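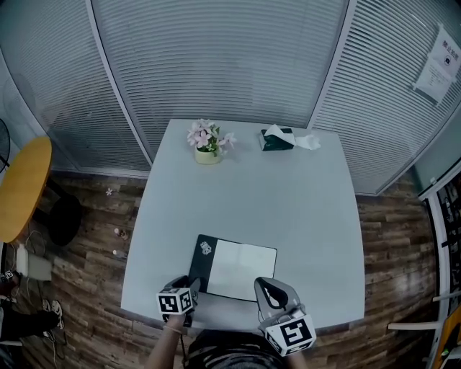

Words by Bevan Tautahi
May 23, 2020

The first thing I learned about looking after a pair of hand-held grippers is that most of it happens at a table. I had pictured oil, and possibly sparks. What I got, on my first morning at Handham, was a notebook, a box of tissues and a small pot of pink-and-white flowers, and a pair of grippers to try out on the lot of it.

You wear them, more or less, one to each hand, and you do ordinary things with them: open a cover, turn a page, tidy up. Each has a dark finger for the gripping, and each carries a white cube covered in black squares, so that the software can work out where your hands have got to. All this ends up teaching a robot arm over at Grinard, but the arm can only be as good as the grippers that taught it, and so somebody has to keep them right. For most of this year that has been me.

The setting-up takes 20 minutes if you are brisk, and I am not often brisk. You start with the cubes. A fingerprint across one of those black squares is enough to send the tracking wandering, so they get a wipe with a soft dry cloth, every face, including the ones you can't easily see. Then you give each cube a very gentle wiggle. If it moves at all, the screws underneath want a quarter turn, and I do mean a quarter. I gave one a good hearty twist back in January and cracked the bracket clean through, and I spent the afternoon waiting for a new one to come over from Rutherford feeling rather sorry for myself.

Next come the finger pads, which are my favourite part (I know, I know). They wear smooth at the tips long before they look worn anywhere else, and the best test I've found is a sheet of plain paper. Lay a notebook open, rest one gripper at the corner to steady it and try to lift a single page with the other. A healthy pad picks it up first time. A tired one pushes the paper along in a sad little ruck, and then it's out with the old pad and in with the new - nine minutes a side, once you have got the knack of it.

Tissues are harder, and I leave them until last. They weigh next to nothing, and if the two fingers aren't meeting squarely you pull out half of one and leave the rest in the box. When that happens I go back and reset the closing gap, which Ballden, who made our first set, would like you to do every 12 sessions. I do it rather more often than that, usually with a cup of tea going cold somewhere behind me.

After that it's a short practice run, the battery check and a line or two in the logbook, and the grippers go back on their hooks for whoever has them next.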